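Putdale Robotics Laboratory
Thread, November

1/ The Laboratory is pleased to share the first results of its study on teaching robots from hand-held gripper recordings. The full report will follow. This thread sets out the method, the main result and the points on which we are still cautious.

2/ The question was a narrow one. When people record household and workshop tasks with a hand-held gripper, does it matter more how many recordings they make, or how many different places they make them in? Teams planning a collection have to decide this early, and most decide it by habit.

3/ The tasks were kept plain: placing a cup on a shelf, closing a drawer, sorting short rods into a tray, and folding a cloth once. Each was chosen because a person can do it without training and a two-fingered gripper can manage it at all.

4/ Recording took place at two sites. Putdale is our own building. Trastthorpe is a shared workshop with different tables, different light and rather less floor space. The same written instructions were used at both.

5/ In total, 2,628 recordings were made. After checking, 1,075 were kept for training. We are aware that this is a low share, and posts 8 and 9 deal with it.

6/ From the kept recordings we drew two training sets of equal size, 400 recordings each. The first came from a single work table at Putdale. The second was spread across every table in use at both sites. Everything else in the training was held the same.

7/ Result: on tables the robot had met in training, the two sets performed alike. On a table that appeared in neither set, the spread-out set did clearly better on three of the four tasks. Cloth folding showed no difference we would be willing to defend.

8/ On the discarded recordings. By far the most common fault was lost tracking. The position of each gripper is worked out from its camera and from the printed markers, and when a sleeve or a second gripper covers a marker for too long, the path cannot be recovered with confidence.

9/ The second fault was pace. People who are used to a task tend to hurry it, and a hurried recording has very little in it at the moment of grasp, when the detail is most needed. We now ask for one slow practice run before any recording is saved.

10/ Costel Ursu, who led the collection, adds a note on instructions: "Our first sheet ran to four pages and people stopped reading on the second. The version we ended with fits on one side and is mostly verbs. The share of usable recordings went up the same afternoon."

11/ The checking itself was done with Beltus, our in-house review tool. It replays the estimated path of the gripper beside the video and flags any jump larger than the hand could plausibly have made. A person then accepts or rejects the recording. No recording was accepted by software alone.

12/ We were asked at an earlier talk whether reviewers agree with one another. On clear cases they do. On borderline cases — a brief slip of the fingers, a cup set down and moved again — they did not agree often enough for our liking. The guidance has been rewritten, and the borderline cases will be released with both opinions attached.

13/ Several readers have asked how the grippers are laid out. The pads are black and ribbed and face each other in a V. The marker block is a white cube with a black square pattern on its top face and another on its side, so that a turn of the wrist need not hide both. More than one person can work in the room at a time.
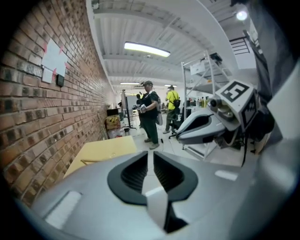 14/ What the result does not show. Two sites are not many. Both have good overhead light and hard floors, and neither resembles a family kitchen. We would not wish the finding to be quoted as a rule for homes until it has been tested in some.

15/ Nor does it show that quantity is unimportant. Both sets were the same size by design. A much larger set from one table might well close part of the gap, and we have not yet paid for the recording time needed to find out.

16/ A practical point for other groups. Moving to a new table cost us far less time than we had allowed for. Most of the delay lay in fixing the start position of each gripper again, and a short written routine brought that down to a few minutes. If your schedule permits only one change of plan, we would suggest moving tables more often.

17/ The comparison was repeated with a second training method, suggested by our colleagues in the Macedo project, who also reviewed the test plan before any robot was run. The order of the results did not change. The size of the gap was smaller, and the report gives both sets of figures side by side.

18/ All robot trials were scored by a person who had not been told which training set was in use. A trial counted as a success only if the task was finished without help and the object was left standing or, in the case of the cloth, flat to within the width of a finger.

19/ Release. The kept recordings, the one-page instruction sheet and the scoring form will be made available with the report. Faces and voices are being removed first, and anyone who took part may ask for their recordings to be withdrawn before that date.

20/ The next round begins at Trastthorpe with the same four tasks and a fifth, opening a screw-top jar, which will need two grippers used together. Groups with a suitable room and an interest in taking part as a third site are invited to write to the Laboratory through the contact page.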